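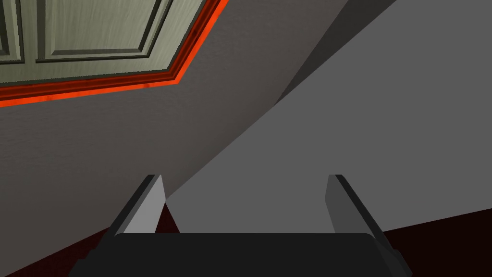

Simulated kitchen run, gripper view, with the fingers open near a paneled cabinet door.

Search this forum Enter keywords Go

Y_Cheung
Members are thanked for attending the Karnoleo open day in March. Comments on the simulator demonstration are invited.

palamarchuk_o
The session was well organized. I would note that 20 minutes did not allow for questions.

T.Bilyk
I must disagree. The length was suitable. My concern is the flat gray surfaces, which give a visitor little sense of distance.

palamarchuk_o
The orange-red trim was a sufficient guide for me.

Y_Cheung
Both points will be forwarded to Mr. Vakulenko.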